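Lab 5: Two-Arm Handling of Soft Items

Each team teaches one task: the left arm steadies a basket by the rim while the right arm picks up a cloth and places it inside. Read the Lab 4 notes on gripper force before the session. Stations open at 9:00 on Friday. Work in pairs, one student per arm.

Start each recording with the left gripper closed on the rim and the right gripper above the cloth, fingers clear of the fabric. Let both arms settle before you begin the descent.
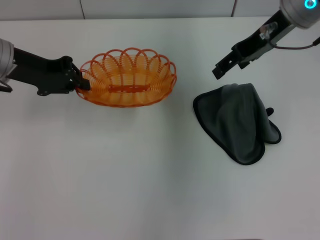 Lab Manual, Vol. 2, p. 185

Approach the cloth from a raised fold. A flat edge tends to slide out from between the fingertips. If the first grasp misses, open fully, go back up and come down again in the same recording. Do not reset the cloth by hand.

Check the wrist views separately from the head view. A wrist view can be mostly blank wall, with cloth and basket confined to one corner. Keep these frames. Label them "partial" in the Emlow log and leave the crop setting alone.

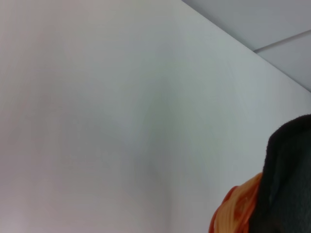
Husitz Robotics Teaching Group

Grading is by recording. A run counts when the cloth ends up fully inside the basket and the basket is still upright. Hand in 4 runs per pair plus one failed run, with a short note on the cause of the failure. Runs with dropped frames are not accepted.

Basket position is read from the rim. Mark the curve of the rim wherever it shows, even if most of the basket is out of view. Skip shadows and blurred streaks on the table.
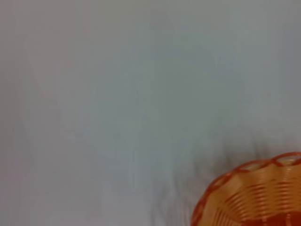 Noreen Arain: My pair marked the inner wall as well as the rim and the position estimate got worse. Marking only the rim fixed it. Could the manual say so in the Lab 4 notes too?

Added for September. Send log files to Shahzad Tanoli before the next session.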